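**Pistel wins refit order for the ferry Wattimena**

Standdale, December – We at the Pistel yard are very happy, and a little proud too, to share that we have signed for the winter refit of the Wattimena, a ship many of us rode as children.

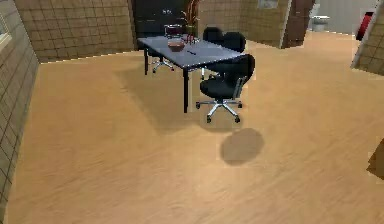
*Table with black office chairs, wood-grain floor.*

The job covers steel renewal, blasting and painting, and 2,252 meters of new pipe, and it will keep 313 of our people busy until spring (welcome news for their families!). 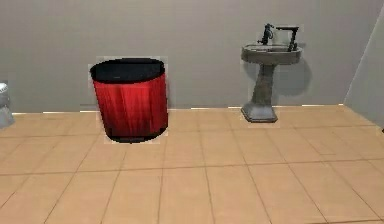
*1 min read*

Our longtime partners at Prurnov will handle the ventilation, and 40 apprentices will work alongside them. Neighbors with questions about evening noise are warmly invited to stop by the gate office any Sunday.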